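Sunday, late

I meant to write every night this month and I've managed 6 entries, so let's not pretend this is a habit yet. But today was a good day and I want to keep it.

The bread, first! I finally got Leonie Stubbs to give me her grandmother's rye recipe, the real one, after asking since forever, and she read it to me over the phone while I scribbled on the back of the gas bill. Some of it is less a recipe than a mood ("enough caraway, but you know, not silly"). I started the sponge last night and got up twice to look at it, which did it no good at all and made me very happy.

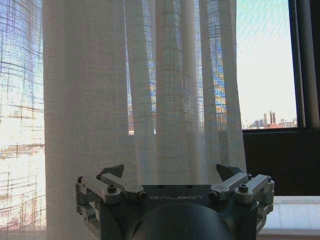
By ten the dough was shaped and in its bowl, and I had flour in my hair and on the phone and somehow inside a slipper. Leonie says to leave it alone until it feels like an earlobe. I stood there pinching my ear and pinching the dough, ear, dough, ear, dough, and decided they were close enough.

While it rose I walked down to Tinach for caraway, having found 16 seeds in the bottom of my jar. Cold, the dry sort of November cold I like, and I took the long way home past the shoe repair place and thought about Mom, who put caraway in everything, even cabbage soup, even (once) a birthday cake. I should call her more. I'm writing that down so I'll have to see it.

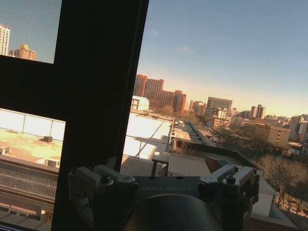

It baked for an hour and the whole place smelled like her kitchen. I cut it too early, of course. The middle was a bit gummy and the crust was wonderful, and I ate three slices standing up with too much butter.

For next time:

More salt, a good pinch more.

Let it cool all the way, even if I have to leave the house. 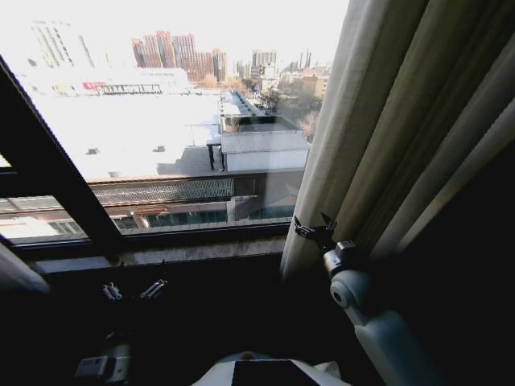

Ask Leonie what she means by "a coffee cup of water," because my cups are enormous.

I did call Mom, after supper. We talked for most of an hour, mainly about her neighbor's hip and whether the birthday cake had really been that bad — she says it was lemon peel, I say I know what I tasted. 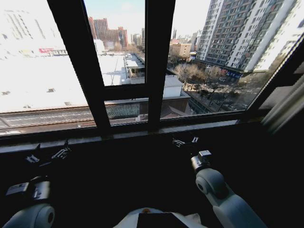
She wants a loaf, so I'll bake again on my next free morning and put it in the mail wrapped in a dish towel, the way she used to send them to me. Must buy flour. Must also find the other slipper.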